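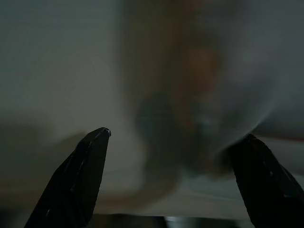 Two dark gripper fingers, with a gap between them.

June
By Karlijn Segers

My grandmother owned one good coat. She had it from before she was married until I was in school, and in that time it was relined twice, taken in once, and fitted with new buttons after the old ones cracked. When she finally gave it up it went to a cousin, who wore it to feed chickens. I think about that coat whenever I drop a bag of clothes into the donation bin behind the Damgaard supermarket, and I feel less generous than the bin would like me to feel.

My argument is a simple one. We should stop treating donation as the answer to having too many clothes, and towns should put their money into mending.

I spent part of the spring helping at the sorting room in Varside. Bags come in tied at the neck and go onto a long table. Good coats and children's boots go to the shop in front. Most of the rest is baled and sold by weight to a dealer, and after that the people in the sorting room can't tell you where it goes. Mirela Magalhães, who runs the room, keeps a ledger. In one month they took in 1632 bags. The shop sold the contents of 73.

I don't blame the shop. It is well run and the prices are fair. People in Varside already have shirts, and they can buy a new one at the supermarket for the price of lunch.

What struck me was how little was wrong with the clothes.

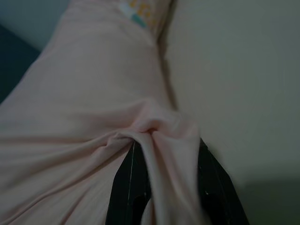

A missing button was enough to send a shirt to the dealer. So was a dropped hem, a stuck zipper or a small hole under the arm. These are repairs of ten or twenty minutes for someone who knows how. Very few people under fifty in this town know how, and I include myself. I learned to sew on a button last winter, at the age of forty-six, and my first one came off in the wash.

Prundska had a mending shop until the year 2000. Benedito Rezende worked there and now does alterations from his front room. He told me the shop closed over rent, and that he turned customers away in its last week. He still has more work than he can take. People want things fixed. They don't have anywhere to bring them, or they are told the repair will cost more than the garment did.

That last point is the real objection, and I take it seriously. A new zipper can cost more than a cheap jacket. But the price of the jacket leaves out the bin, the truck, the baler and the landfill fee, and the town pays for part of that. If it can pay to haul clothes away, it can pay toward keeping them in use — a room at the library, two machines, and a wage for someone like Rezende to teach on weekday evenings.

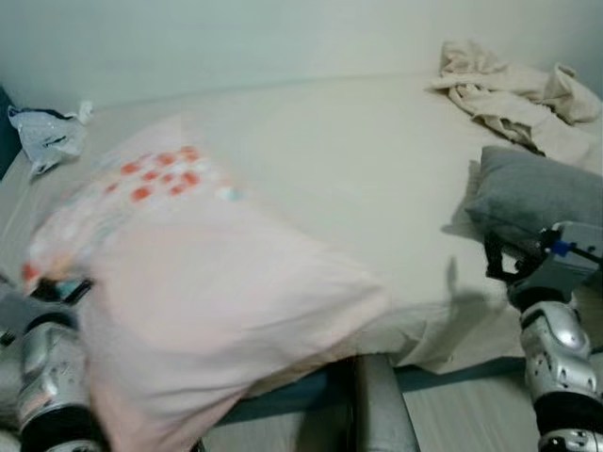 Pink fabric hanging over the front edge of a bed.

I would also bring sewing back to the schools, for boys and girls both. It doesn't need a whole year. A few weeks would cover buttons, hems and a plain patch.

The bins can stay. There will always be outgrown boots and coats from relatives who have died, and those should go to someone. I only want us to be clear about what the bins do with everything else. I have a gray sweater on the chair with a hole at the elbow, and for now it is staying out of the bag.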